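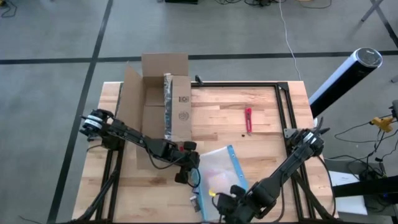
When should you dig up dahlia tubers for the winter? Wait until the first hard frost has blackened the tops, then give them another week or two in the ground before you lift them.

From: Mitra Arabzadeh
To: Flirnlow garden list
Re: Digging dahlias, is it too early??

Hi Keyvan, hi everyone,

I've pasted Keyvan's message at the bottom for those of you who get the digest, because it got buried under the leaf blower discussion (which I enjoyed, don't get me wrong!).

So that's my short answer up top and you can stop reading there if you have things to do. The long answer is that I have done it every which way. One year I dug in September because we were going to my sister's for the whole of October, and the tubers were skinny little things with skin like wet paper, and by February most of them had shriveled up to nothing. The year after that I got lazy and left them until the ground was crusty on top and I had to go at it with a mattock. I sliced right through my best clump of Hailu, the big apricot one, and I was in a bad mood for days.

Keyvan, you're down by the creek in Tamard and I'm up at 2000 feet, so my frost is no use to you. Go by the plants. One light frost that nips the top leaves doesn't count. You want the whole thing to go black and floppy and look like something died in your yard. Then cut the stalks to a hand's length, put a label on each one BEFORE you do anything else, and walk away for a bit. I use flagging tape and a grease pencil. Regular marker fades on me every time, even the kind that swears it won't.

On washing or not washing: I used to hose mine off until they looked like something from the grocery store. Manolis Liapis talked me out of it at the plant sale. He leaves a good coating of soil on his and stores the clumps whole, and his come through fine. But his soil is sandy and falls off if you look at it. Mine is clay, and when I tried his way I got a row of bricks with tubers somewhere inside, plus a family of slugs. So I'm back to rinsing, but gently, and then they sit upside down on newspaper in the garage so the hollow stems can drain. A couple of days does it for me. Leave them much longer and they start to wrinkle.

As for dividing, I do it in spring now. My eyes are not what they were and neither are the eyes on the tubers in fall, ha. Come April they've plumped up pink and even I can find them. The trade-off is that the crowns get hard as a broom handle over the winter and you need real loppers. If your hands bother you, fall might be kinder, so don't take my word as gospel on that one.

For packing, I've tried peat (dusty, dried everything out), wood shavings (pretty good), and coarse vermiculite (my favorite, but oh, the price of it). You can reuse vermiculite if you sift out the crumbs and bake it in the sun on a tarp. I keep mine in old coolers with the lids cracked open, down in the basement on the north wall where it stays between 40 and 50. Check them once a month! Anything mushy goes out right away, and anything wrinkly gets a little spritz from the water bottle. I forgot the January check last winter and one rotten Gosturer took its whole cooler down with it. The smell was something.

To your other question, you can leave them in the ground if you're feeling brave. Your spot stays wet, and wet is what worries me more than cold. If you want to test it, leave out 3 clumps you wouldn't cry over, pile on a good deep heap of leaves, and throw a scrap of old roofing or plastic over that to shed the rain. I'd love to hear how it goes.

I'll have extra Hailu in the spring and would happily trade for anything dark red. Parvaneh, I still owe you one from two years ago and I haven't forgotten.

Mitra

P.S. Does anyone have a digging fork they like? Mine has one tine bent so far out it waves at people.

Keyvan Najafi wrote:

Hello list, new-ish dahlia person here. I planted 5 tubers in May that Mahnaz Asadi gave me and they went completely bananas. One of them is taller than my fence. They're still blooming like mad and I can't bring myself to dig them up, but my neighbor pulled hers last weekend and now I'm worried I'm behind. Is it too early? Also do I wash them, and do I cut them apart now or later? I've read both and everybody sounds very sure. And what would happen if I just left them where they are? We're right by the creek so it does get soggy in winter. Sorry for all the questions at once, and thank you!

Keyvan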